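Section 4: Setting the pinch for thin bags

I set ours up on a Thursday and had it picking bags the same evening, so don't let the length of the Tornach manual scare you!

1. Stop the arm and wait for the status light to go out.
2. Wipe both fingertips with a damp cloth (no solvent, please, it ruins the padding).
3. Open the Pruvost panel, go to Grip, and set the closing force to 35. Mine came set at 112, way too much for thin plastic.
4. Jog the wrist down at the slowest speed until the padded tip meets the gathered part of the bag, where the plastic is twisted together. Grab there, never out on the loose folds.

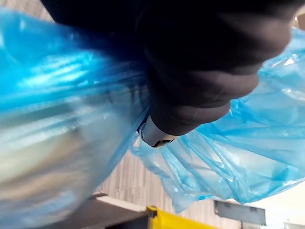
Ilze Kairys wrote in to say that 35 slipped on her heavier liners, and that she got a steady hold only after going up in steps of 2 and re-zeroing the wrist each time.

5. Lift slowly, hold, and lower again. Do this a few times before you save.

Caution: keep your hands out of the cell while the wrist is live, even in jog mode.

Note: I check the finger screws every 1740 cycles. The counter is on the Service page, under the Reset button.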